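식탁 위 포장 쓰레기, 저녁마다 한 번씩만 치워도 달라진다… 믹게이트 주민 모임 '밥상 비우기' 석 달째

믹게이트 주민들이 4월부터 이어 온 '밥상 비우기'가 조용히 세를 넓히고 있다. 배달 음식을 먹고 난 자리, 과자를 뜯어 놓은 자리를 그날 안에 치우고 종이와 비닐, 플라스틱을 나눠 내놓자는 동네 모임이다. 시작할 때 몇 집 되지 않던 참여 가구가 지금은 201가구로 늘었다. 작은 밥상 하나에서 출발한 일이 이만큼 커졌다니 반갑고 또 놀랍다!

규칙은 두 가지뿐이다. 밥상 위에 있는 것을 전부 손으로 한 번씩 집어 볼 것, 그리고 집은 것은 다시 밥상에 내려놓지 말 것. 수요일 저녁에 찾아간 집에서도 이 순서대로 정리가 한창이었다. 붉은 글씨가 큼직하게 찍힌 구겨진 종이봉투, 그 뒤로 옆으로 누운 짙은 파란색 상자, 글씨가 빽빽한 흰 안내지까지, 한 끼 먹은 밥상이라면 어느 집에서나 나올 법한 것들이 꽃무늬 식탁보 위에 모여 있었다.

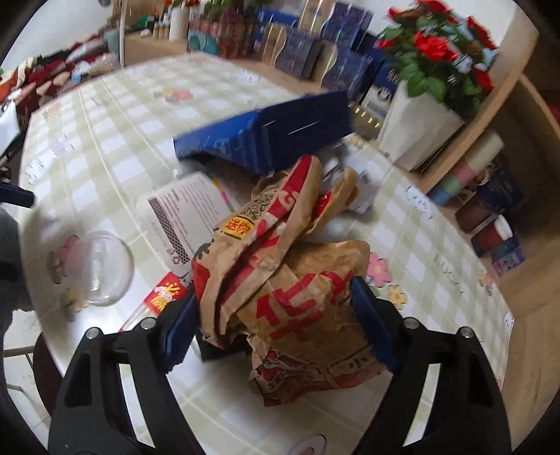 피레트 오르그는 종이봉투야말로 제일 헷갈리는 물건이라고 했다. 겉은 멀쩡해 보여도 바닥에 기름이 배어 있으면 종이로 내놓을 수 없어서, 자기는 봉투를 펼쳐 안쪽부터 본다는 것이다. 처음 한 주는 귀찮았는데 이제는 손이 먼저 간다며 웃었다.

모임에서는 종이봉투를 펴서 납작하게 만든 뒤 상자와 함께 묶으라고 권한다. 영수증은 종이 묶음에 넣지 않는다. 상자는 테이프를 떼고 접는데, 이 단계에서 부피가 눈에 띄게 줄어든다. 묶는 끈도 따로 살 필요 없이 집에 있는 종이끈이면 충분하다.

접이식 상을 쓰는 집이라면 정리가 더 즐겁다. 다 치우고 나면 다리를 접어 벽에 세울 수 있으니 방이 한순간에 넓어진다. 이날 본 상에는 연두색과 흰색 체크 바탕에 토끼와 꽃이 그려진 식탁보가 깔려 있었고, 곳곳에 'LUCKY'라는 글자가 박혀 있었다. 과자 봉지 무더기 앞에 투명한 타원형 뚜껑과 빨간 뚜껑이 달린 원통형 용기가 놓여 있었는데, 이런 자잘한 것들이야말로 며칠씩 상 위에 남기 쉽다. 배달에 딸려 오는 일회용 포크도 마찬가지다.

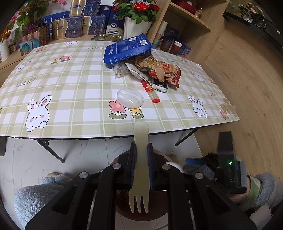
그래서 모임은 일회용 수저를 모으는 통을 따로 두기로 했다. 포장을 뜯지 않은 것은 여름 마을 소풍 때 함께 쓰고, 이미 쓴 것은 각자 지역 배출 기준에 맞춰 내놓는다. 지난달까지 통에 모인 새 수저와 포크는 모두 2652개. 숫자를 듣고 다들 입이 벌어졌다고 한다. 서랍 속에서 잠자던 것이 그만큼이나 나왔다는 얘기니 말이다.

과자 봉지는 딱지 모양으로 접지 않고 펼친 채 한 봉지에 모은다. 작게 접으면 보기에는 깔끔해도 선별할 때 골라내기 어렵다는 의견이 많아 지난달 방식을 바꿨다. 플라스틱 뚜껑은 헹궈서 물기를 턴 뒤 통과 분리해 둔다. 한 끼분을 정리하는 데 걸리는 시간은 약 3분, 라면 물이 끓는 동안이면 넉넉하다.

모임의 안내문은 다그마르 가이도시가 썼다. 한 장짜리 종이에 큼직한 글씨로 적어 냉장고에 붙이기 좋고, 아이들이 읽기 쉽도록 어려운 말을 뺐다. 플리토브 쪽 주민들도 이 안내문을 받아 다음 달부터 같은 방식으로 시작할 예정이라고 하니, 두 동네가 나란히 밥상을 비우는 모습을 곧 볼 수 있겠다.

참여를 원하는 주민은 수요일 저녁 7시 믹게이트 마을회관 1층으로 오면 된다. 준비물은 없고, 집에 쌓인 새 일회용 수저가 있으면 가져와도 좋다. 안내문은 회관 입구에서도 받을 수 있다.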